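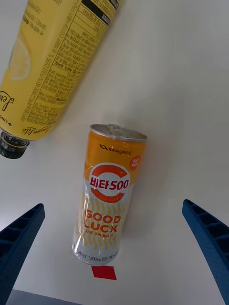

By Noelia Cuesta

I moved to Skerkville in March with two suitcases and a firm belief that I was a morning person. I am not a morning person. What I am, I've since learned, is a person who will do anything to catch the 6:40 bus to Landeg, including run down a hill in slippers with my shoes in a tote bag.

If you've never lived in a town of 2,000 people with one bus line, let me tell you how it goes. You get to know everybody's coat. There's the green parka, who always sits behind the driver and eats toast out of a napkin, and there's the long camel coat with the missing button (I've wanted to offer her a button for months). We didn't speak for weeks! Then one morning the bus broke down outside the feed store and we all stood in the drizzle for 50 minutes, and by the end of it I had two dinner invitations and a strong opinion about the school board.

I used to drive everywhere. Back in the city I spent close to an hour a day in the car, mostly yelling at a podcast. When my old hatchback died I got a repair quote, laughed, and bought a bus pass instead. I figured I'd last until the weather turned. Well, the weather turned, and then it turned some more, and I'm still out there at the stop in my big dumb hat.

The bus is slow. It goes the long way around the lake and stops at Skoridau even when the shelter is empty, and the driver sits there with the door open for what feels like a week. I've read more novels on that ride than I did in the whole five years before. I've also written most of my holiday cards on it, so if yours looks like it was done during an earthquake, now you know.
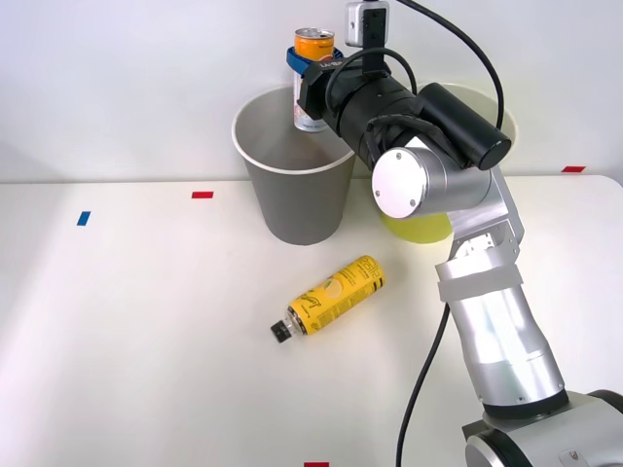
What I carry now

My bag took some working out. At first I packed like I was crossing a desert, laptop and umbrella and a second sweater and a hardcover, and my shoulder hated me for it. Now it's a paperback, gloves, something to drink, and a bag of almonds I keep meaning to replace. I downloaded Trutico, the timetable app everyone in Landeg swears by, and I check it every morning even though the bus has never once matched what it says. I like having it there. It's company.

The one thing I'd tell a new rider is to sit on the left going out. You get the lake, and in winter the sun comes up over it right before the Skoridau stop, and even the green parka puts down his toast.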